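Handout for the gripper lab - trying out end tools before you choose one

Okay, so last session we talked about grippers on paper, and I promised you'd get to do something with them. I've put my notes together so you don't have to scribble while the arm is moving (watch the arm, please!).

The job is pick and place, blocks into the basket. I like blocks for a first comparison because you all know what a good grasp on a block should look like, and when one goes wrong you can usually tell which part of the setup to blame. Rhona Yule taught me the lab this way when I was an assistant, and I haven't found a task I like better. 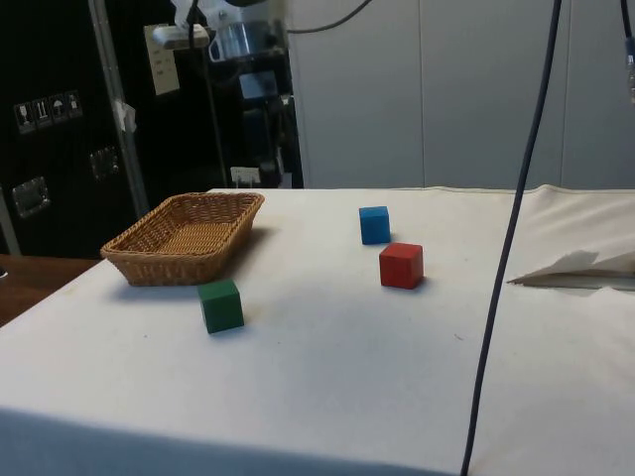

Before you run anything, agree with your partner on what counts as a pick. My rule is that the block has to leave the cloth, travel, and be let go inside the basket. A block balanced on the rim is a miss. A block that gets nudged and then picked on the second try goes down as a retry, and I want retries in their own column.

What to write down for every run

1. Which fingers are fitted (Plidon or Vandton, they're marked in the drawer) and which controller settings you loaded. "Same as before" has cost me whole afternoons.

2. Where the blocks start. Sketch it, even badly. Two blocks close together are a very different problem from one standing by itself, and a wide gripper that looks great on the lone block can shove the neighbor clear across the table.

3. The approach height. Stop the arm above the cloth on the way down and look at it from the side before you let it carry on. Aarne Pelkonen's group skipped this in May and spent the rest of the hour finding their zero again.

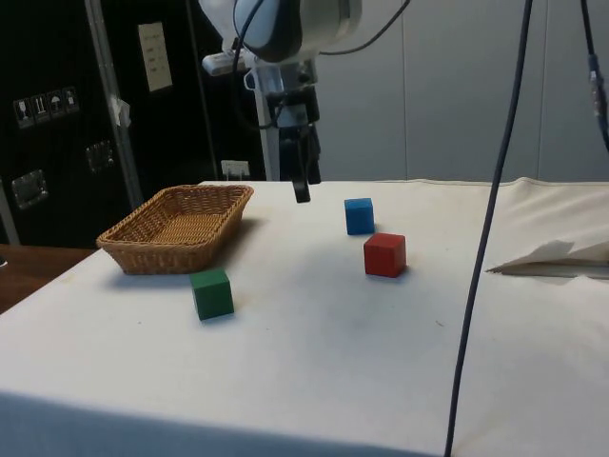
4. The order you pick in. Keep it the same for both sets of fingers or you can't compare them.

Closing speed and force

Most of the arguments happen over this part, so let me say what I think. Start slow. Peadar Scanlon likes to close fast and light, and he gets away with it on wood, but I've watched plenty of blocks twist between the pads that way. Set the force to 600 on the controller scale, do your 3 practice picks, and then change one thing at a time. If you change speed and force together I'll just send you back to do it again - sorry in advance.

Look at the pads against the faces of the block. You want them flat on two opposite sides. If the block hangs at a tilt, your wrist angle is off and more force won't fix it.
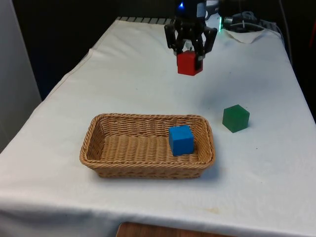
Nhung Hứa asked me whether the basket itself matters, and yes, it does! The sides are low, so you can release from fairly close to the floor of it, but open the fingers too wide in there and they'll catch the weave. Check your opening width before you go in next to a block you've already placed.

For the write-up, one page per pair is plenty. Give me your table, one paragraph on which fingers you'd pick for this job, and one on where you think they'd fail. Mugs, soft packets, whatever you like. Bring the page to the MacRitchie room and we'll go through the odd results together.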